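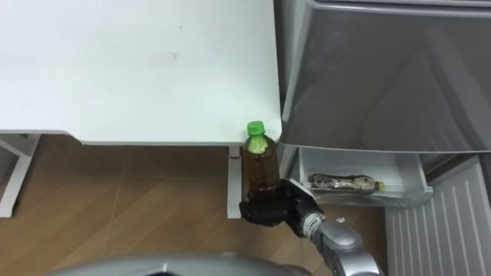
*A drink bottle with a green cap, held by a robot hand beside a white table with metal framing.*

**Powder coating** is a way of finishing metal parts with a dry, finely ground paint that is given an electric charge, sprayed onto the part, and melted into a smooth film in an oven. It is used on table frames, bicycle parts, shelving, fence panels, appliance cabinets, wheels, light fixtures, and a remarkable number of other everyday things. Because the paint goes on without a liquid solvent, there is very little vapor to capture, and much of the powder that misses the part can be swept up and sprayed again.

The word covers both the process and the finished layer. A fabricator may say that a bracket "goes out for powder," meaning the process, or that "the powder is chipped," meaning the film.

## Principle

Powder paint starts as a blend of resin, hardener, pigment, and small amounts of additives that control flow and gloss. The ingredients are mixed dry, melted together in an extruder, rolled into a thin sheet, cooled, broken into flakes, and ground. Every grain that comes out of the mill contains all the ingredients of the paint, including its color. This is why two powders can't be stirred together to get a shade in between. Mix blue and yellow powder and the result after baking is a surface with tiny blue and yellow specks!

The part to be coated hangs from a grounded rack. When charged grains leave the gun they drift toward the nearest grounded metal and cling to it, and many of them bend around the edges and land on the back, an effect called *wrap*. On thin round tubing the wrap can be so good that a single pass from the front coats most of the far side as well.

At this stage the powder is held only by static attraction and can be blown off with an air hose or wiped away with a finger. It becomes a coating in the oven, where the grains melt, run together, and (with most powders) react to form a hard, cross-linked film.

## Types of powder

### Thermosets

Most powder sold to job shops is thermosetting. Once cured, it doesn't melt again. The common families are:

* **Epoxy**, tough and resistant to many chemicals, but quick to chalk in sunlight. Used indoors and as a primer.
* **Polyester**, the everyday choice for outdoor goods. Holds color and gloss well.
* **Epoxy-polyester hybrid**, used widely on shelving, office furniture, and appliance shells.
* **Polyurethane**, which flows out to a very smooth surface.
* **Acrylic**, used where clarity and gloss matter, such as clear coats over wheels. Acrylic powders can be fussy neighbors, and traces of them in a booth can cause craters in the next polyester job.

### Thermoplastics

Nylon, polyethylene, and vinyl powders melt when heated and set again when cooled, with no chemical reaction. They make thick, slightly soft films. The coated wire of a dishwasher rack is the best-known case. Thermoplastic coatings are often put on by fluidized bed instead of by gun.

## Process

### Surface preparation

A powder coating is only as good as the metal under it, and preparation takes up more floor space in most plants than spraying does. Oil, mill scale, laser oxide, rust, and weld smoke all have to come off. Steel is usually washed in a heated alkaline cleaner, rinsed, treated with an iron phosphate, zinc phosphate, or zirconium solution, rinsed again, and dried. Heavy or rusty parts are blasted with grit first.

Laser-cut edges deserve special mention. When oxygen is used as the cutting gas, a thin oxide skin forms on the cut edge. Paint sticks to the skin very well, but the skin doesn't stick to the steel, so the coating later peels away in a neat ribbon. Cutting with nitrogen avoids the trouble.

Aluminum calls for a different pretreatment from steel. Galvanized steel brings its own puzzle, as gas trapped in or under the zinc can escape in the oven and leave pinholes. Many shops bake galvanized and cast parts empty before spraying, a step known as *outgassing* or *pre-baking*.

### Masking and hanging

Threads, bearing seats, and grounding points are covered with silicone plugs, caps, or high-temperature tape. Hooks and racks must touch bare metal somewhere, and the small uncoated spot they leave behind is called a *hang mark* or *rack mark*. Good drawings show where it may go. A good deal of quiet skill goes into hanging parts so that wash water drains, air doesn't get trapped, and the guns can see every face.

### Application

Three methods are in common use.

**Corona guns** have an electrode at the tip that charges the powder as it passes. They are flexible and easy to set, and nearly any powder will run through them. Their weakness is the inside corner. The electric field prefers outside edges, and powder tends to avoid deep recesses, which is known as the *Faraday cage effect*. Lowering the voltage and slowing the air usually helps.

**Tribo guns** charge the powder by friction against the barrel wall. With no strong field at the tip they reach into corners well, though they are pickier about the powder and more sensitive to damp air.

**Fluidized beds** are tanks in which air blown through a porous floor makes the powder behave like a liquid. A preheated part is dipped in, the grains melt where they touch, and a thick coat builds in seconds. Watching one run for the first time is a real treat, as the powder ripples and swirls like water.

### Curing

Cure schedules are given as a metal temperature and a time, and the clock starts when the metal gets there. A thick casting may take far longer than sheet metal in the same oven, so mixing them on one rack is asking for trouble. Plants check themselves with a recorder that travels through on the line with probes clamped to the parts.

Gas-fired convection ovens are the standard. Infrared ovens heat faster and are often placed ahead of a convection oven to gel the powder before moving air can disturb it. Some special powders are cured by ultraviolet light after melting, and these can be used on heat-sensitive materials such as fiberboard.

## Film thickness and testing

Thickness is measured in microns or in mils (thousandths of an inch). One mil is slightly more than 25 microns. Too thin, and the metal may show through on sharp edges. Too thick, and the surface takes on a bumpy texture known as *orange peel*, holes become undersized, and the film may chip more easily.

Common shop tests include:

| Test | What it checks |
|---|---|
| Cross-hatch | Adhesion, by scoring a grid and pulling tape |
| Solvent rub | Degree of cure |
| Pencil hardness | Resistance to scratching |
| Impact | Flexibility and adhesion under a falling weight |
| Mandrel bend | Cracking when the panel is bent |
| Salt spray | Corrosion creep from a scribed line |
| Gloss meter | Shine at a set angle |

Salt spray results are quoted in hours, and buyers like big numbers. A claim of 2,000 hours sounds splendid, but the result depends on the base metal, pretreatment, primer, and the rules used for judging failure. It doesn't translate directly into years outdoors.

## Common defects

* *Fisheyes and craters:* oil, silicone, or an incompatible powder.
* *Pinholes:* trapped gas or too much film.
* *Picture framing:* heavy build along edges with a thinner center.
* *Back ionization:* small starburst marks where excess charge has built up in the layer.
* *Color shift:* overbaking, especially in whites and clears.
* *Light spots in corners:* Faraday cage effect or poor ground.

Poor grounding sits behind a surprising share of these. Hooks gather a layer of cured powder with each trip through the oven, and that layer is an insulator. Hooks are cleaned by burning off, blasting, or stripping in a chemical bath.

## Line types

*Batch* plants roll racks by hand between wash bay, booth, and oven. They suit large or unusual work and can change color with little fuss. The Zapata batch layout, for example, places two booths on either side of a single walk-in oven, so that one can be cleaned while the other sprays. It handles mixed orders as small as 40 chair frames without holding up the rest of the day's work.

*Conveyor* plants carry parts past fixed equipment on an overhead chain. The Deslow line is a closed loop of this kind, laid out to hang 500 brackets per shift in one color. Its October rebuild moved the touch-up station ahead of the automatic guns, so that corners and recesses get powder before the broad faces do. Touch-up afterward is more common elsewhere, and both arrangements have loyal supporters.

*Power-and-free* conveyors let individual carriers stop, wait, or switch tracks. Sturkus uses one with a cartridge booth, while Drerance pairs its system with a cyclone booth that separates reusable powder from fines. Cartridge booths recover more of the overspray; cyclone booths are quicker to clean between colors.

## Safety and environment

A cloud of fine organic powder in air can burn or explode if it is dense enough and meets a spark. Booths are therefore built with enough airflow to keep the concentration low, and automatic booths have flame detection tied to a shutoff. Everything in the spray area is grounded, the operator included. Dust masks or respirators are worn when spraying and cleaning.

The environmental case is a strong one. Conventional powders release very small amounts of volatile compounds during cure. Waste is mostly spent powder, filters, and wash water. The ovens are the chief energy cost, and powders that cure at lower temperatures have drawn a lot of interest for this reason.

## See also

* Anodizing
* Electrocoating
* Hot-dip galvanizing
* Phosphate conversion coating
* Sheet metal fabrication

*Last revised May 2024.*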